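# Submitting an Episode to the Brerov Founders Podcast Directory

The Brerov directory lists interview programs about starting, running and rebuilding small businesses. Hosts are asked to follow the steps below when adding a new episode. Submissions received by the end of the month are normally listed in the next update.

## Before you begin

You will need:

- a Wideo account with host access
- the final audio file, in MP3 format
- a written release from each guest
- an episode summary of no more than 80 words

Hosts who registered before September must confirm their contact details once before the upload page will open.

## Step 1: Prepare the summary

State the guest's business, the period discussed and the main subject of the conversation. Write in the third person. Revenue figures may be included only if the guest gives them in the recording — estimates by the host are removed during review.

## Step 2: Upload the audio

1. Sign in to Wideo and select **New episode**.
2. Choose your program from the list.
3. Attach the audio file and wait for the green bar to reach the end.
4. Enter the episode title exactly as it is spoken in the introduction.

Do not close the window during the upload. A file that stops partway must be sent again from the start.

## Step 3: Select topics

Choose up to three topics. "Career change" and "Relocation" are separate topics and may be used together. Programs in the Gamcombe regional series must also select **Regional**.

## Step 4: Send for review

Select **Submit**. Review takes up to eight working days. If changes are requested, the host has four weeks to return the episode, after which the entry is deleted and a new one must be created.

## Corrections

Published entries can be edited by the Amundsen support desk. Quote the entry number in the subject line and list each change on its own line.

Page last revised December 14, 2019. 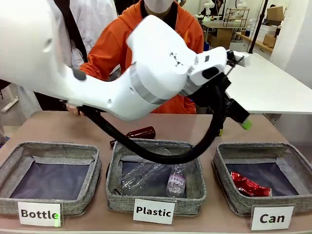 *Robotic arm above a row of gray fabric baskets with label cards.*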